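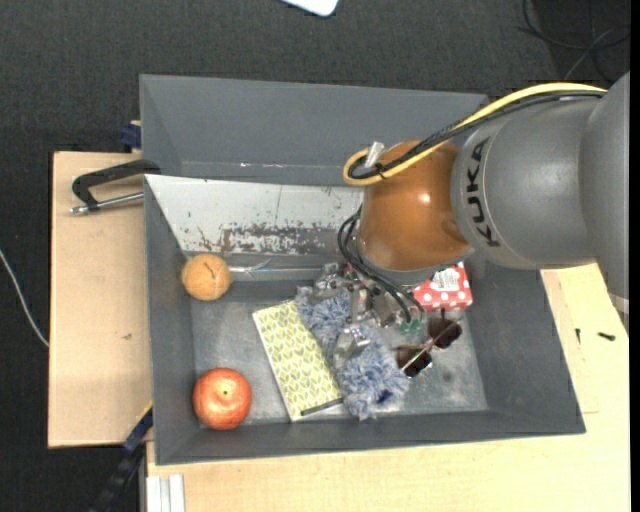 Page last changed: 12/27/25

I do love an open day, and I'd had the one at Stedero down in my diary since May, so off I went with a flask and far too many sandwiches. It's the big sorting and packing place on the edge of Fendby (you come off at the Rutherford turning and then it's all hedges for a while, don't panic). I took the number 83 bus, which stops right by the gate. Parking looked grim.

We were taken round in small groups, and I got a sticky badge with 139 on it that fell off into my tea. First stop was the returns side, where all the odds and ends get sorted, and this was my favourite bit by miles! I'm terribly nosy about other people's shopping. There was a big grey bin set on pale wood with the loveliest jumble in it. A notebook with a yellow-green cover and pale leaves all over it, exactly the sort I buy and then never dare write in. And next to that something gloriously fluffy in pale blue and grey, all shaggy, lying right over one corner of the notebook. Was it a scarf? A bit of a cushion? The lady beside me was sure it was a slipper sock and we had quite a debate. I'd have taken it home whatever it was.

The floor in there is dark and looks a lot like office carpet, which I wasn't expecting. I'd worn my big boots for concrete and felt a bit silly.

After that came the packing benches, run by a firm called Vidarus, and we all had a go at folding a flat box. Mine took three tries and leaned. They told us a good packer gets through 76 of those in an hour, and I believe it, but my thumbs don't.

Tea was in the canteen upstairs and it was proper tea, with a very decent flapjack. Apparently they had 2000 people through over the weekend, so do get there early if they run it again. The queue for the loos was shocking by lunchtime.

I came home with a free tape measure, a squashed sandwich and a strong urge to buy stationery. The 83 back was late, by the way, so take a coat.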